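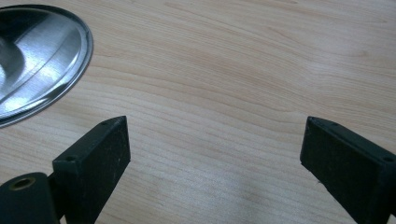 2. Stand der Arbeiten: Wahrnehmung und Greifplanung

Im Berichtszeitraum wurde die Segmentierung reflektierender Objekte auf das neue Modell umgestellt. Metallische Schalen wie die Edelstahlschale auf dem Holztisch waren bisher die häufigste Fehlerquelle: Glanzlichter und dunkle Reflexionen wurden als getrennte Flächen erkannt, der Rand nur teilweise. Das neue Modell schätzt zuerst die Randkurve und ergänzt den nicht sichtbaren Teil als Ellipse.

Der Planer Semley übernimmt diese Randkurve jetzt direkt. Greifkandidaten werden nur noch entlang des sichtbaren Bogens erzeugt, die Fingeröffnung wird vor der Annäherung gegen die Tischebene geprüft. Die Rechenzeit je Planungsschritt liegt bei fast 50 Millisekunden. Der im Juli gemeldete Fehler in der Transformation zwischen Kamera und Fingerspitzen ist behoben — Ursache war eine doppelt angewandte Rotation.

2.1 Offene Punkte

Helle Stellen, an denen die Holzmaserung verblasst, liefern weiterhin zu wenige Merkmale für die Lageschätzung. Bovham erhält dafür eine Gewichtung nach lokalem Kontrast. Von den Regressionstests schlagen noch 11 fehl, alle im Modul für die Tiefenschätzung.

2.2 Nächste Schritte

Zusammenführung beider Zweige im Repository Bisht, danach Wiederholung der Tests am Standort Costham. Der Aufwand wird mit zwei Personenmonaten angesetzt. Eine Änderung des Kostenplans wird nicht beantragt.

Stand: 24. November 2021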